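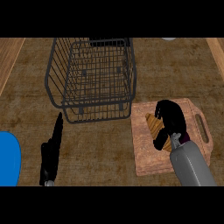
July 16, 2018

Notebook, Grimum task set, simulation side

Restarted the bread task this morning after the update of the Hotik physics package. The task is simple: right arm takes the croissant from the cutting board and puts it in the wire basket, left arm stays near the basket and holds it if it starts to slide. Before the update it was our most boring task. Now it fails.

What happens: right gripper closes on the croissant, the grasp looks good, and when the lift command comes the arm does not go up. Commanded height rises, measured height stays. After 248 control steps the wrist torque reaches the limit and the Stiter safety layer stops both arms. The left arm is stopped too, even if it was only waiting. This part is correct behavior and I do not want to change it.

First idea was friction between pastry and board. I lowered it in two stages, no difference. Second idea was the fingers touching the board. With the pastry pressed down the fingertips come very low, and from the normal camera I can not see the contact, the fingers hide it. So I printed the contact list instead. At the moment of the stop there are 6 contacts between right fingers and board, and one of them is deeper than it should be. The finger is a little bit inside the wood, and the solver is holding it there.

Checked the collision shape of the board. In the old version it was one flat box, so the handle hole did not exist for the physics. The new import builds the shape in many small pieces and the rounded corners give very thin ones. A fingertip can go in between two pieces and then both push on it from the sides. I think this is the fault, but I saw it clearly only in seed 1542. In the other failed seeds the contact list is more messy.

Tried:
- Old flat box for the board, new physics: 300 runs, no stop.
- New board shape, grasp target raised by one finger thickness: better, still stops sometimes, and the croissant slips out more.
- New board shape, smaller time step: too slow to be useful, aborted.

For now I put back the flat box and wrote it in the scene file as a comment. The basket was imported the same way and has many thin wires, so it can have the same problem when the arm goes in to release. Not tested yet.

Safety note for who runs on the real Arruda arms: please do not load grasp heights recorded between the update and today. In simulation the finger goes into the board and we lose one run. On the real table it will push with full force until the torque limit. I moved these files to the folder "hold" and they should stay there until I compare them with the old ones.

Open: ask Hotik support if the thin pieces can be merged at import. Basket test with the same contact print. Torque limit on the right wrist, is it the same value in both configs? I found two different numbers and do not know which one is loaded.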